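Clurmont Small Satellite Group
Minutes of the meeting, 15/06/2024

Present: Mohcine Cherkaoui (chair), Wenche Rustad (minutes), members of the Tukis and Nordin teams.

1. Minutes of last meeting
Approved with one correction. The mass of Esero is 12 kg, and not 18 kg as it was written.

2. Launch date
The launch provider proposes to move us to November. Mohcine finds this acceptable if the storage fee stays at 4,000 euros. He will ask for the answer in writing.
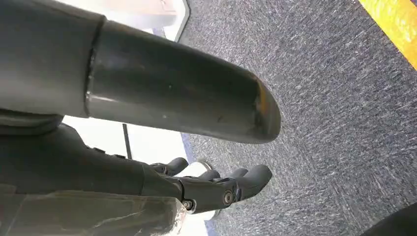
3. Ground station
The Nordin team reported that the antenna software is ready, but the license for the frequency did not come yet. Wenche will write again to the authority.

4. Budget
There remain 3,335 euros for travel. It was agreed to send two persons to the launch site. The names will be decided at the next meeting.

5. Other matters
None.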